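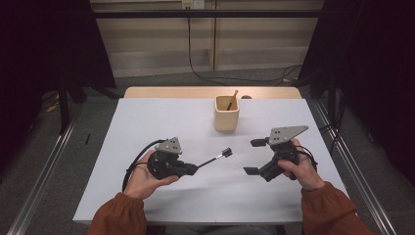
3 min read

Fletedon Cycling Club
Minutes of the general meeting held 15 March 2018

Chair: Gearóid Keogh
Minutes: Afonso Calado

The chair opened the meeting once the coffee urn had been moved out of the hallway. Apologies were read. The minutes of the last meeting were accepted with one correction: the gravel section on the Morar loop is north of the bridge and was given as south.

Matters arising

The dent in the storage shed door has been pulled out and the lock now turns. The key that went missing over the winter has not been found, so the lock barrel will be changed and new keys issued to ride leaders only. Old keys can be thrown away.

The letter to the county about the drain grates on Mill Road was sent. The county replied that the grates are on its list for replacement but gave no date. The two worst ones have slots running with the direction of travel and will take a narrow tire. Members are asked to keep warning new riders about them. Gearóid will write again if nothing has happened by the start of the evening rides.

Spring ride schedule

The evening rides will start from the library parking lot, as last year. The short route is unchanged. The long route will go out by Tipoki Lane and come back along the river, which avoids the highway crossing that several people complained about. It adds a climb. Riders who do not want the climb can turn left at the feed store and rejoin at the park.

There was discussion of whether the faster group should leave first or last. When it leaves last it has to pass everyone on the narrow stretch after the cemetery. It was agreed that the faster group will leave first, and that its leader will not wait for late arrivals.

Lights front and rear will be required on all evening rides, including in June. A member asked if a reflector would count. It will not.

Repair stand and tools

The club stand has a worn clamp and slips under anything heavier than a road bike. Afonso had prices for a replacement jaw and for a new stand. The Prorkell stand was preferred by those who had used one, but the meeting did not want to spend the money before the annual dues are in. The replacement jaw was approved. Motion carried.

The shared tool box is short a chain whip and both of the small cone wrenches. Anyone who borrowed them should put them back on the shelf, no questions asked. In future, tools leaving the shed are to be written in the notebook that hangs inside the door. 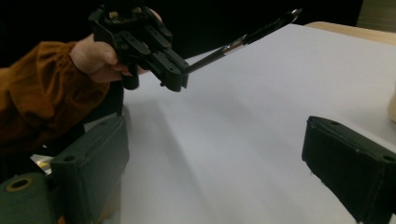

Pen and gripper in use.

The inner tube bin is to be sorted. Tubes with more than four patches will be cut up for straps.

Loaner bikes

The club has up to four bikes that could be lent to new riders this season. Two are ready apart from pedals. The others need brake cables and at least one needs a rear wheel trued. A work evening will be held at the shed before the first ride. Bring your own apron or old clothes.

It was asked whether borrowers should leave a deposit. Opinions were divided. The chair suggested trying the season without one, with a signed form and a phone number, and looking at it again in November. Agreed, with one member against.

The 1959 tandem

The club still has the 1959 tandem that was left to it. It takes up most of the back wall of the shed. The rear bottom bracket is seized and parts in that size are hard to find. One proposal was to sell it as is. Another was to hang it in the library if the library wants it. Gearóid will ask the library. If the answer is no, the sale will be put to the next meeting.

Any other business

Jersey orders close at the end of the month. Sizes run small. Orders without payment will not be sent in.

The bench outside the shed needs a new slat.

A request was made for the route sheets to be printed in larger type. Afonso will do this and will print them on one side only.

The next meeting will be at the same place and time next month. Meeting closed at 8:50 p.m.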